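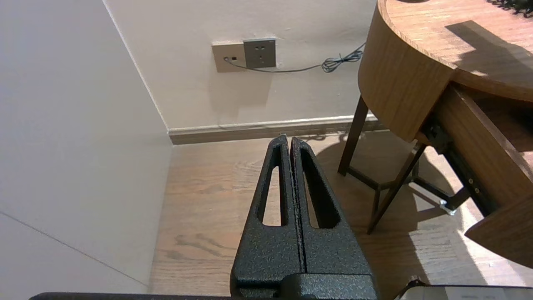
Garnis Drawer Set: README and fault notes

Contents
Wrist camera recordings of a single arm opening and closing furniture drawers in ordinary rooms. Collected by Endon at the Ustside site. This file covers the February release and the gripper fault found in it. Read the fault section before training on anything in the folder named "held".

Status
Main set: released.
Held set: 55 episodes, readable, not recommended for training.
Maintainer: Irja Juntunen. Fault analysis: Sointu Vainio.

Layout
Each episode is one folder. Inside it are the wrist video, a joint log, a gripper log and a short text note from the operator. The gripper log has commanded width, reported width and motor current on one clock. The video has its own clock. The offset between the two is stored in the note, and the loader applies it by default.

Fault summary
During a Wednesday session the gripper reported an opening width that did not match the fingers. The log showed the fingers partly open while the wrist video showed them pressed together. The controller trusted the log. On the next pull attempt it treated the closed fingers as a grasp in progress and drove the arm forward to finish the approach. The fingertips met the drawer front and the arm stopped on its force limit.

No one was inside the work area. The drawer front was marked and one slide screw had to be tightened. The arm was not damaged.

Cause
The width value is computed from the motor encoder, which sits ahead of a small coupling. A set screw in the coupling had backed out far enough to let the shaft slip under load. After a slip, the encoder position and the finger position differ by a constant amount until the gripper is homed again. Homing was only done at power-up, so an error picked up early in a session stayed there until shutdown.

The driver, Pap, compares commanded width with reported width and raises a fault if they disagree. Both values come from the same side of the coupling, so they agreed throughout and no fault was raised. Motor current did show the problem. It rose to the closing limit while the reported width was still well above zero, with nothing between the fingers. That check did not exist at the time.

How episodes were sorted
Every episode from the affected gripper was replayed with the current trace next to the video. An episode went to the held set if the fingers closed on nothing at a reported width more than 2 mm above zero. Episodes with no empty close cannot be tested this way. They were held if they came after a confirmed slip and before the next homing.

The rule is strict and some of the held episodes are probably fine. Video and joint logs in the held set are not affected by the fault. Only reported width and anything derived from it should be treated as wrong.

Changes made
Coupling set screw replaced and fixed with thread compound.
Gripper is homed before every episode.
Pap now stops the arm if current reaches the closing limit on an empty close while reported width is above 2 mm.
Approach speed near furniture lowered for the last 6 cm.
Coupling inspected every 2000 cycles.

Open items
The empty-close check does not help when an object is in the fingers. A slip during a pull will still go unseen until the next homing. An absolute sensor on the finger side would fix this, but the current mount has no room for one.

The loader does not yet warn when the held folder is included by path. Until it does, check your file list by hand.

Reporting
If you find an episode in the main set where the fingers and the reported width disagree, send the episode folder name and the time in the video to Irja Juntunen. Please do not correct the width values locally and pass the files on, as a corrected copy cannot be told apart from a clean one.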